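3.2 What people told us about their floors and walls

We had planned to begin the interviews with questions about cleaning, and in the first few homes we did just that. It soon became plain that our hosts wanted to begin somewhere else, usually with the story of how the surface had been picked, who in the family had been against it, and what had been there before. We let them. Of the 1514 households in Stusedness that sent back the mailed survey, 1212 had replaced the covering of at least one floor or wall since moving in, and a good many had written long, friendly notes in the margins, some of them running over onto the envelope. The visits gave us a chance to hear the rest of those stories, and we are grateful for the patience (and the cake) with which we were received.

The word that came up again and again was "marble," and it took us a while to understand how loosely it was being used. For most people it meant a look and had very little to do with stone. A pale ground with a few wandering veins was marble whether it had been quarried, fired or printed, and our hosts were quite comfortable with that. One retired couple in the Kollár district spoke fondly of "the marble" in their hallway for most of an afternoon before mentioning that it had come in a roll. 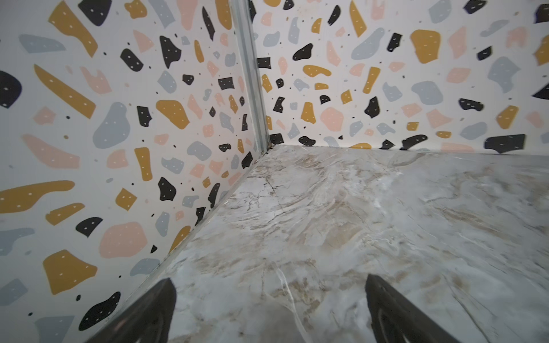 Speckled patterns had a rather different standing. Older residents tied terrazzo to schools, stairwells and the old bus station, and several told us they would never have dreamed of bringing it home. Their grown children, on the other hand, had often gone looking for it, and liked it for the very same reasons – it made them think of places they had been happy in when they were small. We had not expected the two generations to agree so closely on what the pattern meant while feeling so differently about living with it.

Combining patterns was a touchier matter. In our survey we had asked only whether a room had "a pattern," and we now think that was a mistake, as it hid the rooms where two or more met. People had firm rules about this, often learned from a parent, and they broke them with some pleasure.

Figure 5. Veined and speckled patterns used together: a marble-look floor meeting terrazzo-style walls at a corner.

Cost played a smaller part in these talks than the survey had led us to expect. Families in Rirkeo, where money was tightest, spent around as long choosing as anyone else did, and they carried samples home to look at them in the evening light. We return to the matter of light in Section 2 of the appendix, where the full list of interview prompts is also given.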